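Urkum Home & Household Board > Linens, Laundry and Stains > White tablecloth on a table that gets used every day, am I nuts?

pepperjar
Posts: 718
July 5, 2012

Okay, linen people, I need opinions and I know you've got them. I've been using a white tablecloth on a table that is absolutely not a dining table. It gets stuff set down on it, slid across it, left on it overnight, you name it. My sister came over, took one look and said "why would you put a white cloth on THAT," and now I can't stop thinking about it.

In my defense, I love this cloth. It's white with a gray leafy vine running all over it and little reddish-brown flowers here and there. I got it at the Mösli outlet up the highway, in the bin by the register where they toss things that have lost their packaging, so no label, no washing instructions, not even a tag stub. The lady there thought it was from the Allura line but she also told me she was only filling in for somebody.

I had a plain dark green one before this and it was miserable. Every crumb and every bit of lint showed up on it, and anything small and black that I put down just vanished. I'd be patting around the table like I'd lost my glasses. With the white one I can find my things again! And the walls in there are a very pale, almost lavender white, so the green always looked like it had wandered in from somebody's poker night.
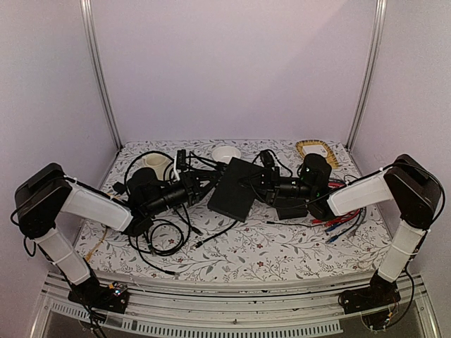

Anyway, my actual questions. First, how often would you wash something like this if no food gets spilled on it? I do have a cup going most of the time, and yes, I know. Second, would you put anything underneath it? Mine creeps. I'll straighten it in the morning and by supper it's moved toward whichever side I've been leaning on. And third, if anyone recognizes the print, please please tell me what it's called, I'd buy a backup in a heartbeat.

----

oldthimble

Not nuts. White is the easiest color there is to look after. You can soak it, you can bleach it if you have to, you can leave it out in the sun. Try any of that with navy.

I'd wash it every couple of weeks whether it looks like it needs it or not. The dirt you can't see is what turns a cloth that dull dishwater color, and by the time you notice, it's a much bigger job. Warm water, regular detergent, no softener. Softener leaves a coating and stains hang on to it.

----

marzipan_cat

Please don't bleach a printed one!! I know oldthimble said "if you have to" but I've seen what happens. I had one with brown leaves and after one go with bleach the leaves were a sort of sad peach. Gray goes weird too, it can turn yellowish or pinkish depending on what the gray was mixed from.

Oxygen powder, cool soak, and test it on the hem on the underside first. And those reddish-brown flowers would be the first thing I'd worry about. Reds run.

----

oldthimble

I've bleached prints for years and had one bad result, and that one was a cheap souvenir thing. Dilute it properly and rinse like you mean it. But sure, try the hem first, I'm not going to argue with that part.

----

marzipan_cat

You are a little bit arguing with it :)

----

dogwood lane

On the creeping: yes, put something under it. I use the felt-backed kind of table pad, cut to an inch or so smaller than the tabletop all the way around so it doesn't show. The felt goes UP, against the cloth. Everybody puts it felt side down to protect the table and then wonders why the cloth still skates around.

If you don't want to pay for a pad, that bumpy rubber shelf liner works fine, but don't leave it on a varnished table over the summer. Ask me how I know. Mine had to be scraped off with a plastic spatula and there's still a waffle print at one end.

----

pepperjar

Felt side up! I've had it the other way this whole time on the kitchen table. Feeling a bit silly.

Not going anywhere near bleach for now, marzipan_cat has scared me off it. There's one faint tea mark over on the side that hangs down, so I'll test the oxygen stuff on that.

----

brasstacks

I'm going to be the grump here. A cloth on a work surface is a bad idea in any color. It bunches up. You put something flat down and it's sitting on a wrinkle, you slide something and the whole cloth comes along with it. A bare top wipes clean in no time and you never have to wash it.

If you want the pattern so badly, get a wipe-clean one and staple it tight under the edge. Or lay a sheet of clear acrylic over the cloth you've got. I did that on my sewing table, piece came out at 95 dollars cut to size, and I've never regretted it.

----

dogwood lane

95 dollars to cover up a cloth from the bargain bin?

----

brasstacks

It covers the table. The cloth is just along for the ride.

----

pepperjar

Ha, okay. I hear you on the wrinkles, they do bug me sometimes, and a smaller cloth pulled flat would probably be better. But I really don't like a hard bare surface. It's noisy! Every single thing you put down goes clack. And small flat things are a pain to pick up off a slick top, you end up chasing them to the edge to get a fingernail under. On a cloth there's a little bit of give.

I had acrylic on a desk once and the glare off it in the afternoon gave me a headache. Maybe a matte kind would be different.

----

linenandlemons

Long time reader, and I own what sounds like the same tablecloth or its cousin, so here I am. Mine's white with a gray vine and small rusty-brown flowers, and I've had it 11 years. It was sold to me as Allura too, but I remember the store had several vine ones hanging together and they all blurred into each other, so don't take that as gospel. I looked through my old receipts and couldn't find it.

Mine goes in warm with the sheets. The flowers have faded a bit, the gray hasn't budged. No bleach ever, sorry oldthimble. I do iron it, on the back, while it's still damp, and that makes more difference to how flat it lies than any pad I've tried. Start in the middle and work out toward the corners or you'll push a bubble ahead of you the whole way.

If you want to find out whether yours is cotton, put a drop of water on a corner you don't care about. Cotton drinks it right in. The polyester ones let it sit there for a while. It's not perfect, some of them are treated with a finish, but it'll point you in the right direction before you go at it with a hot iron.

----

pepperjar

OH that's exciting. Does yours have leaves coming off both sides of the vine all the way along? I'm going to try the water drop tonight.

----

linenandlemons

It does, though that's probably true of most vines, isn't it. I'll dig it out of the closet in October when I change everything over for fall. It's at the bottom of a very tall stack and I'm not touching that stack before then.

----

tuppenny

What about weights or clips for the creeping? I've got the Skusix clamps on my patio table and they hold through real wind. They come in packs of 2 so you'd want to get a couple of packs. They're a bit ugly and they do stick out under the edge where you can catch your knee on them, so for a spot where you sit a lot maybe put them at the ends only.

----

dogwood lane

Those clamps won't open wide enough for a thick tabletop, so measure yours before you buy. I had to give mine away.

----

tuppenny

True, my patio table is thin metal so it never came up.

----

oldthimble

Another way, if you sew at all: run a wide casing around the hem and put elastic through it, like a fitted sheet. You lose the nice drape at the sides but it stays put and it stays flat, so even brasstacks might let you keep it. Takes an evening. Wash the cloth first so any shrinking is over with before you measure.

----

brasstacks

I'd accept a fitted one. Grudgingly.

----

marzipan_cat

Put that on a pillow, brasstacks approves of something.

pepperjar, one more thing about the tea mark. If you take milk in it, do a cold rinse first before anything warm, the milk part sets with heat. And get a saucer! Or a little tray at the back for your cup and whatever else you've got back there, so if it drips it drips on the tray. I keep a small bowl for odds and ends on mine so they don't roll around.

----

pepperjar

No milk, so at least there's that. A tray is a good idea, I have one somewhere with a chipped handle that isn't doing anything.

Water drop report: it soaked in, but slowly? It sat for a bit, then spread out into a blob and went under. So I guess it's a blend, unless it's cotton with some finish on it. I'm going to wash it warm, iron the back on medium and see how it comes out. And I flipped the pad on the kitchen table and that cloth hasn't moved since lunch, so thank you dogwood lane, I'm ordering a second one.

----

linenandlemons

Slow-then-spreads is what mine did when it was new, for what it's worth. After a few washes it went straight in.

----

oldthimble

Then it's a finish and it'll wash out. Medium iron is fine. Let us know about the hem test.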